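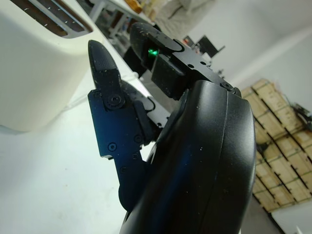 Skurkico hand review: great fingers, scary stall

Posted 10/12/2025

I wanted to love these hands so much. I've been waiting on a pair of them since February, I cleared my schedule the week they came, and for most of that week I was the happiest person in Billorham. Then one of them let go of its brains in the middle of a toast cycle, and I've spent a good chunk of my time since then figuring out why, and whether I'd tell anybody else to buy them. So this is going to be a mixed one.

Quick background if you're new. I review grippers and hands for small labs and shops, the kind of place where the same person does the wiring, the code and the sweeping up. I don't do spec sheets much (you can read those yourself). I put the thing on an arm, give it a chore, and see how I feel about it after a few days. The chore this time was toast. Bread in the slot, lever down, wait, bread out. Toast is a sneaky good test: the bread is soft, the slot is narrow, the lever wants a real push, and there's a hot thing in the middle of it all.

What I liked

The fingers are lovely, they really are. The tips taper down nicely and the gripping surface has a very fine texture that holds a slice of sandwich bread without tearing a hole in it, which I can't say for the last three hands I tried. The linkage is out in the open and held together with ordinary screws, so when I wanted to swap a fingertip I just swapped it, with one screwdriver, no calling anyone. I got flour dust and who knows what else on the housing and it wiped right off. (It also shows every speck, being matte black. Buy a microfiber cloth.)

Force control is good for the price. I set a light pinch for bread and a firmer push for the lever, and the hand moved between them without the little shudder you get on cheaper stuff. Rangel, the reseller I bought from, had both hands talking to my arms before lunch over a video call, and they get full marks from me for that.

Protora is the software side. It's the panel where you set your grip limits, record motions and watch what the fingers are doing, and it's easy to live with. Big readable numbers, sensible names for things, an undo button that works! I'd grown fond of it by the second day, and I'm telling you that so you know I wasn't looking for trouble.

What went wrong

Run 42. I know the number since I was logging every run with a note and a grade. The right hand had gone down to press the lever, the elements came on, everything normal, and then the hand was supposed to back off and sit clear until the toast was done. It didn't back off. The fingers stayed pressed where they were, over a toaster that was switched on, and the Protora panel cheerfully told me the hand was "Ready."

I gave it a second to sort itself out. It did not sort itself out. I hit pause in Protora: nothing. I hit it again like that would help. By now the lever was being held down and the heat was staying on past the point where the toaster would normally pop, and I could smell it, the bread first and then something a bit less like bread. I hit the stop on the arm.

And this is the part that I'd really like you to read if you skim everything else. The arm stopped, as it should. The hand did not release. When the arm's stop cuts in, the hands keep holding whatever position they were last given. That's a reasonable choice if you're carrying a glass jar. It's a terrible one if you're leaning on the lever of a toaster. So I had a nicely frozen arm with a hand on the end of it, still pushing, still heating. I pulled the toaster's plug out of the wall, and that was the end of the excitement. One very black slice, a slightly shiny patch on one fingertip pad, and me standing there with a power cord in my hand feeling dumb.

Should I have had the toaster on a switched outlet tied to the stop from the start? Yes. I do now. I've written that exact advice in other reviews, so go ahead and laugh.

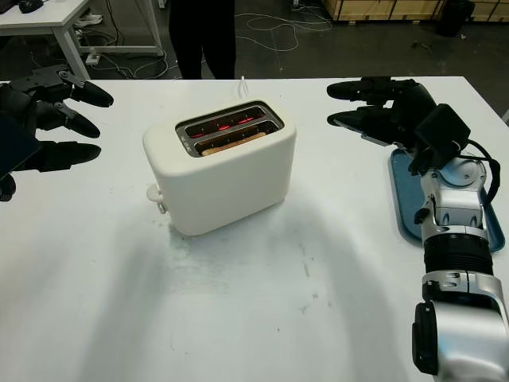

Chasing it down

I called Tariq Hayat, who I used to share a bench with and who is much more patient with communication faults than I am. He had me repeat the run with a dummy load on a timer while he watched the traffic between the hand and the controller, and we got it again on the ninth try. Same symptom, fingers stuck at the last command, panel saying Ready.

The short version is that the hand's link drops out for a moment when the wrist is bent hard and the cable pulls tight. You can see the cable runs in those loops where they run from the back of the hand down along the wrist. The dropout itself is tiny. A dropout is forgivable, every hand I've owned has had one. The bad bit is what happens next: the hand quits listening until it's power cycled, and Protora keeps showing the last status it got. It doesn't gray out or count up the seconds since it heard anything. It just sits there looking pleased with itself.

So really there are two faults stacked up, a cable that's a touch short for this wrist and a panel that can't tell old news from new, and then a design choice (hold on stop) that turns them into a safety problem the minute you're working near heat, a blade, or a person. We do often have somebody standing right behind the table during runs, so that last one isn't theoretical for me.

What Skurkico said

I sent them the logs and heard back in two days, which is quick. The support person was friendly, didn't try to tell me I was holding it wrong, and confirmed the behavior on their own bench. They're promising a longer cable at no charge for existing owners, and a Protora update that flags a stale link. I asked whether hold-on-stop could become a setting, so you could pick release or retract for each task, and the answer was "we're discussing it." I'd like more than a discussion. I told them that too.

As of writing I have the cable. I do not have the update.

How I'm running it now

The toaster goes through a relay that opens with the arm's stop, so whatever the hand is up to, the heat goes away. I moved the hand power onto the same circuit as well. With no power my pair goes limp enough to pull free by hand, but please check yours before you trust that, and check it with something cold.

I rewrote the lever press so it's a quick push and away, with a timeout of my own outside Protora. If my script doesn't hear a fresh finger position in time, it opens the relay and shouts at me. It's ten lines of code and I feel silly it wasn't there in the first place.

The longer cable is on, and I changed the approach so the wrist comes in flatter. The hands wait out to the sides, one left and one right, and only come in when there's a reason to. I haven't had a dropout since, though I'd call that encouraging and leave it there. It was a rare fault to begin with.

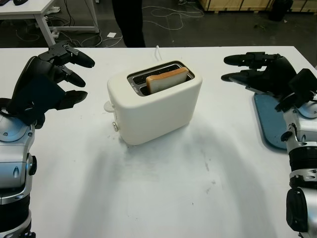
One slice, rear slot, front slot empty.

I've also gone to one slice at a time for now. It's slower, and the second slot is begging to be used, but with a single slice I can tell at a glance where everything is supposed to be, and I'm a nervous toast person these days.

Little gripes, since I'm here

The mounting bolts are a size I had to go out and buy a driver for. The quick start sheet shows the left hand only, so good luck with the right. Protora logs don't save unless you name them first, and yes, I lost one that way. The box doesn't close again once you've opened it, so if you're thinking of sending yours back, go easy on the flaps.

So, would I buy them again?

For picking up soft stuff, sorting, handing parts over, all the cold quiet jobs: yes, happily, and I'd get them from Rangel again. They're the nicest fingers I've had on an arm at this price and I don't want the toast story to bury that.

For anything that heats, cuts or squeezes, wait for the update, and put your own cutoff in no matter what the update says. If you already own a pair, try this with nothing dangerous nearby: close the hand on a sponge, unplug the data cable, and look at what Protora tells you. Mine said Ready. I'd love to hear what yours says, especially if you've got an earlier version of the hand, so leave it in the comments and include your software version please.

I'll rerun the whole set when the new Protora lands and update the score. Until then it's a 3 out of 5, and it would've been a 4 easy without run 42.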